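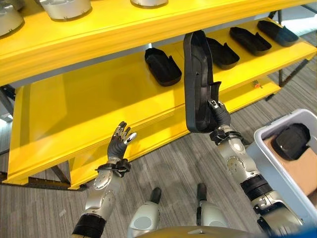
May 1, 2019
by Keith Merrick

Reading time: 2 min
Print this page | E-mail this page

Okay, the yellow shelves. I've been promising to write this down since April, so before I forget what we decided, this is how the rack is supposed to work from now on.

Black sole trays go on the lower shelf. They lie flat, open side up, toes pointing to the back, heels toward you. I know it's quicker to throw them on any old way when you come in from the molding bench with your arms full (I do it too!), but then the rims catch on each other and you end up dragging two out when you wanted one. The notched step at the heel is the handy place to grab. Pick them up there and they swing clear of their neighbors nicely.

The silver domed ones live on the upper shelf. Please keep them up there. Last month two of them wandered over to the sink area and I spent most of a lunch hour looking, and they were behind the paper towels.

The lower shelf slopes, and that seems to bother people. I asked the Utberg shop and they build theirs the same way, so I'm leaving it. A tray on a slope is easier to see into from where you stand, and I like being able to spot leftover bits of liner before I carry the thing across the room. If one ever creeps toward the front edge, tell me and I'll try a strip of rubber under it.

The little orange tag near the right end of the lower shelf stays put! I've had to stick it back on once already. If you vacuum down there, go easy.

Weights, for my own use: one tray with the Mamska liner in it came to 879 grams on the bench scale, and a pair of fresh liners by themselves came to 96. I still want to redo the first one because I think the scale was sitting on a pencil. The Pustville order is for 1,816 trays in all, so if the liner is heavier than the quote says, I'd like to know before the boxes get booked.

Stöckli called again about the rim height. They want it a hair lower at the toe. I said we'd trim one by hand and mail it over, and they can tell us whether it sits right. I'd rather not touch the mold until they've had it in front of them for a few days.

Still to do: wipe the dust out of the groove on the upper shelf beam, find the good marker, ask Utberg what they paid for their rubber strip.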